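Grip Fault at Orkcombe

Cell 4 stopped at ten past two in the morning, on cycle 2,578, with its fingers open over the table.

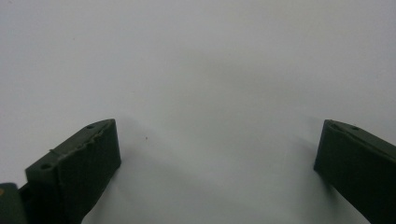 Dela Atinga read the log standing up. The controller reported a part held, force 442, steady. It had reported the same value for almost an hour, through every pick and every release. A force reading that does not move is a fault in itself, but the supervisor program had been written to look for values out of range, and 442 was in range.

She locked out the arm, hung her tag on the isolator and rang Godelieve Vanhove at Goossens.

"Which firmware?" said Vanhove.

"Illis, the August build."

"Then it holds the last good value when the sensor drops out. We changed that for Plundivska. They were getting nuisance stops."

"And we got it as well?"

"Everyone got it."

Atinga wrote this down. The light curtain had a muting rule: it was ignored while the gripper reported a part held, so that the outfeed could run. With the value frozen, the curtain had been muted since cycle 823 of the second batch. She had reached through it twice on her round to clear the chute. The arm had been on the far side both times.

"Are you still there?" said Vanhove.

"Yes. What stopped it?"

There was typing on the line.

"The lubrication timer," said Vanhove. "It was due a greasing."

Atinga put that in the report under Cause of Stop, left Protective Measures blank, and went to lock out the other three cells.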